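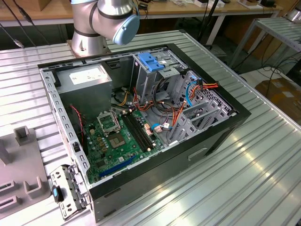
*Tower on its side, panel off, CPU socket open. Gray bracket with the blue tab is out and leaning on the case edge.*

**4/5/24 - Skinotura, desktop teardown, bench notes**

Continuing with the Vasilakis desktops. Same model as the last batch as far as the outer case goes. Purpose of today's session was to settle the order of work inside the case so that sheet 3 can be rewritten. The current sheet was written for a case standing upright and it shows.

### Setup

Case on its side on the ribbed table, open side up, front handle slot toward the person writing this. Ribs run under the case and hold it well enough. It still slides along the ribs if you push at the drive cage end, so lateral force on that end should be avoided or the case blocked. A strip of rubber mat works. Lefteris prefers a clamp on the outer shell, but the clamp has to come off again when the case is turned and it marks the paint.

Side panel goes to the rack under the bench, inside face up. Screws into the lid of the Fonditz tray, sorted by where they came from and not by size. Kyriaki sorted the last batch by size, and we ended up with long screws in the power supply position and one stripped hole.

### What is where

For the sheet, with the case lying as it was today:

- power supply upper left, label up
- board below it, running toward the lower middle
- socket near the center of the board, memory slots to the right of it, running diagonally from this viewpoint
- blue expansion slot at the lower edge of the board
- drive cage at the top, blue release on top of it
- expansion covers and blue retention parts on the right

The sheet refers to the power supply as being "at the top of the case." It stays there only while the case is standing. Change every direction on the sheet to one fixed viewpoint and draw that viewpoint once on the first page.

### Cables

This is where the time goes. The power harness comes off the supply and crosses the middle of the case before going to the drives and the board. Anything done at the center of the board is done under it or around it. There is no tie holding it down, and I can't tell whether the factory fitted one. Wumpini checked the parts diagram and found no tie listed.

Tried two methods:

1. Leave everything connected and move the harness aside for each operation. Quick to start. The harness springs back every time, and the orange, yellow and red wires tend to settle over the socket side of the board.
2. Disconnect the drive end first, fold the harness back over the supply, then work. Slower to start and much easier afterward. Folded wires need a weight or a soft strap to stay folded.

Method 2 goes on the sheet. Strap, no weight. A weight near an open socket is asking for trouble.

Blue SATA cable on the right: leave it for last among the cables. It curves out of the way on its own. The connector has a latch that is easy to miss from above - press before pulling. The drive end is reached more easily after the cage release is opened.

The red-and-black fan lead runs down the left side by the supply. It is thin and it gets caught between the board edge and the case wall on reassembly. Add a check step: run a finger along the left wall before the panel goes back on. I would make this its own line on the sheet. It was buried in a paragraph before and was skipped.

Small connectors to the right of the memory slots (white, some pinkish): not to be pulled by the wires. Use the plastic hook. Note the orientation with a marker before removal. The keyed ones are obvious and the others are not. Evdokia has asked for labels with header names instead of marker dots, which I support if someone prints them.

### Socket

Cooler came off before this session and is with Lambros for cleaning. Socket was opened by the lever, then the metal bracket lifted. Rules for this stage, to go on the sheet in large type:

- nothing passes over the open socket with a screw or tool tip exposed
- no compressed air into the socket area
- bracket stays open only as long as the step needs it
- cover fitted if the bench is left, including for short breaks

We have very few plastic covers. The contacts are the only thing in these machines that we can't fix at this bench, and a board with bent contacts is a parts board. Wumpini to order covers along with the next lot of trays. I have asked for 200, which covers this batch and leaves some for the training benches.

Thermal paste residue: clean the processor only when it is out of the socket and on the pad. Lint-free wipe, one direction, fold, repeat. Cotton swabs leave fibers, and I have removed them from the supply drawer twice already. They come back.
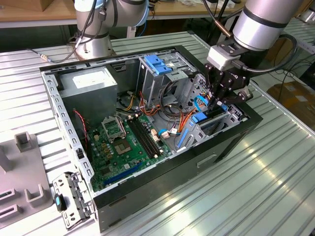

*Work at the right side, near the blue SATA cable and the card retention. Socket bracket still lifted.*

### Expansion side

The retention part on the right is light gray plastic with a blue tab and clip. It flexes. On the previous batch the tabs cracked when they were levered with a screwdriver, and all of those cracks started at the same corner, on the inside of the bend. Finger pressure only. If it doesn't move with a finger, check that the cover behind it is seated, then try again.

Suggested order at this end:

1. Open the blue tab fully. Half open feels like open but the covers still bind.
2. Ease the covers out one by one, keeping them square to the wall.
3. Note which position each cover came from. They look alike and do not all fit alike.
4. Leave the blue SATA cable where it is and work beside it.

Step 4 is a matter of opinion. Lefteris would unplug it first and fold it over the drive cage. His argument is access. Mine is that the board-side connector on this model is shallow and gets wiggled loose by repeated plugging. We agreed to try it his way on the next case and compare. Neither of us has numbers.

The metal edge beside the covers is sharper than the rest of the case. The near rim with the rows of small slots is fine, the edges there are rolled. Gloves are in the Trustley drawer, the thin gray kind. The thicker ones make the small headers impossible.

### Drive cage

Blue release on top of the cage. It lifts and the cage tips, or should. On this model it also needs the power lead at the drive to be disconnected, or the lead goes tight before the cage has moved far enough. The old sheet has these two steps reversed. This explains the torn sleeving that Evdokia logged in October, which we had put down to shipping.

Do not use the cage as a handle when turning the case. There is a recessed handle slot in the front face of the black shell for that.

### Reassembly notes

Dry run only, written down from the previous case so it isn't lost:

- Cage down before the harness is laid back. The other way traps it.
- Harness goes on the supply side of the memory slots, with enough slack that the cooler fan can't reach it. On the earlier case a wire touched the fan. It ran up to 4,000 rpm on the bench test and made a ticking noise, and we spent a while looking at the fan before looking at the wire.
- Covers, then blue tab, then a pull test on the tab by hand.
- Finger along the left wall for the fan lead.
- Tray lid must be bare before the panel goes on. If a screw is left, the panel stays off until its hole has been found.

### Time

Not logged properly today, too many interruptions to be of use. Kyriaki will log the next case from panel off to panel on, with the cable stage as a separate line. I expect cables to be over half of it.

### Open points

- Sheet 3: new viewpoint drawing, cage steps swapped, fan lead check as its own line. Mine.
- Socket covers. Wumpini.
- Header labels. Evdokia to send names, printing not assigned.
- SATA cable first or last. Lefteris and me, next case.
- Retention tabs: ask Vasilakis whether the part is sold separately. If it is, cracked ones stop being a reason to scrap the side assembly.
- Tray 7 has a split corner and lets small screws through. Taken out of use, do not put it back on the shelf.
- Rubber strip for the table, cut to the length of the case. There is an offcut behind the label printer that might do.

Lambros reports the cooler is clean but one of the mounting posts turns freely in its seat. To be looked at before the board goes back in service. If the post has to be replaced, check the other coolers from the batch at the same time, they are all on the second shelf with the fans facing up.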